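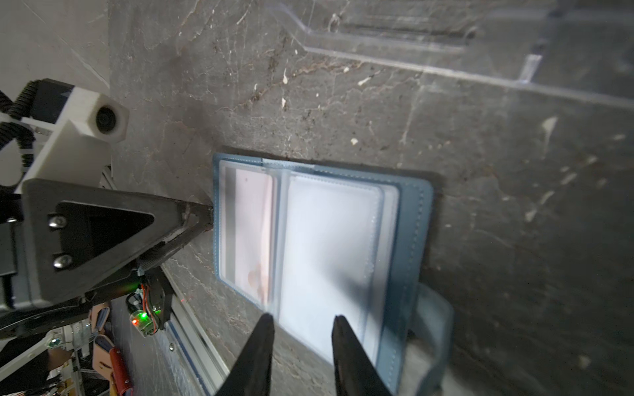 Figura 3. Tarjetero abierto.

4. Dar de alta su tarjeta sanitaria en Flodora

Bienvenido de nuevo. Si ya creó su cuenta, lo que queda es sencillo y no suele llevar más de 14 minutos, así que tómeselo con calma.

1. Abra Flodora y pulse «Mi cobertura».
2. Elija su plan. Quienes viven en Mendoza verán primero el plan Nimgate.
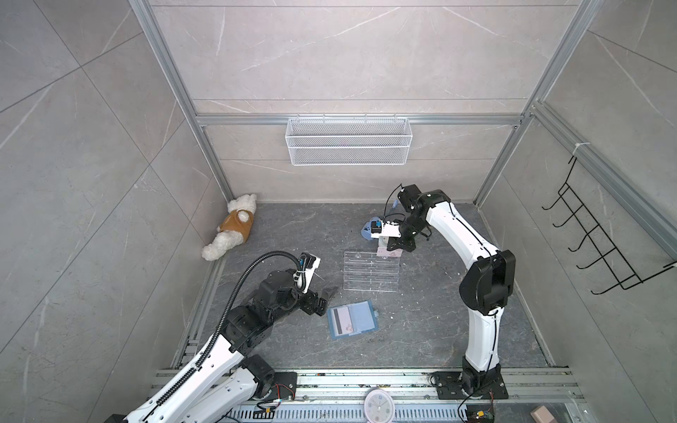
3. Escriba su número de afiliado, sin espacios ni guiones, y pulse «Comprobar».

Nota: si el número empieza por 17, su póliza es familiar y tendrá que añadir también a los beneficiarios.

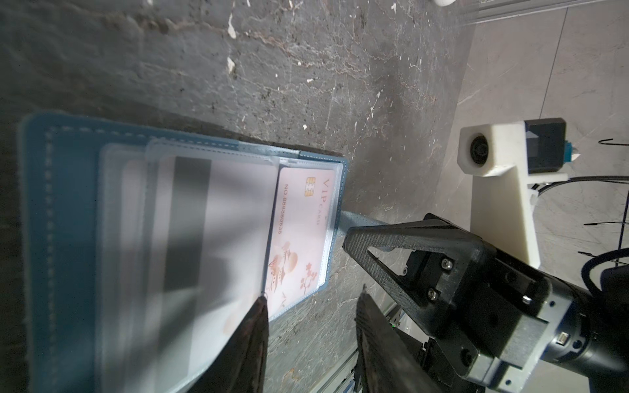
4. Fotografíe la tarjeta sanitaria por ambas caras, con buena luz. Fíjese bien en cuál saca, que es fácil despistarse: una tarjeta rosa que diga «VIP CARD», con un chip dorado y el número 88888888, no le servirá para este paso, por muy bonita que sea la pagoda.

Precaución: no envíe la foto por correo electrónico.

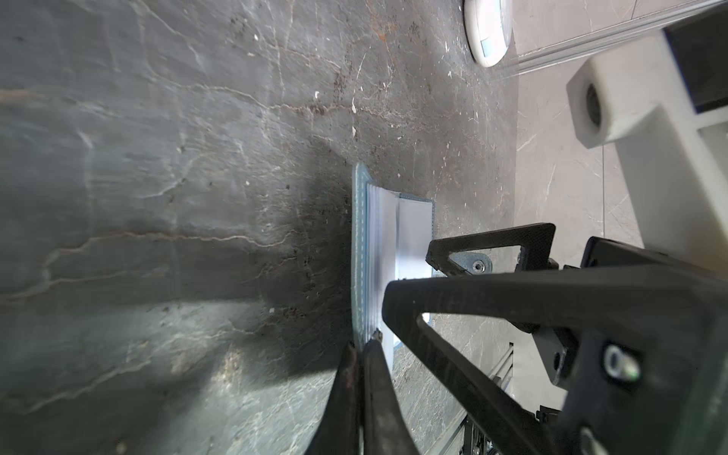 5. Pulse «Guardar» y espere el aviso de confirmación. Si no llega antes del sábado, escriba a Tullio Bortolotti, de atención al afiliado, desde el menú «Ayuda».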